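Kurkwood Adult Education
Home Kitchen Basics, Handout 2: Setting and Clearing a Small Table
Last updated: 2024-04-14
Print this page | E-mail this page

Sort before you wipe. Plates and bowls go in one group, cups in another, food in a third. Sauce bottles count as food and go back to the cupboard or the refrigerator, as the label directs. Stand up any cup that has been left on its side.
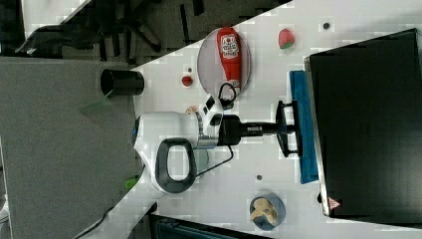

Where should a sauce bottle go during a meal?
On the table beside the plates, standing up with the cap closed.

Colanders take up a lot of room on a small table. Drain over the sink, then move the colander off the table before plates are set. Keep cups away from its rim so the handles stay easy to reach. Wrapped snacks are put away last. 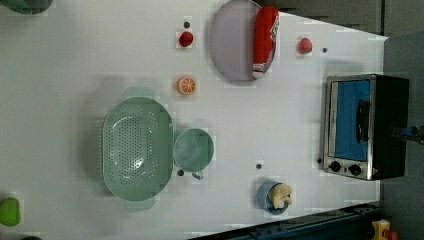
Fig. 2. Colander and cup side by side, plate behind.

For next class: clear one table at home and write down the order you used. Read Handout 3, Grimside edition, first 2 pages only.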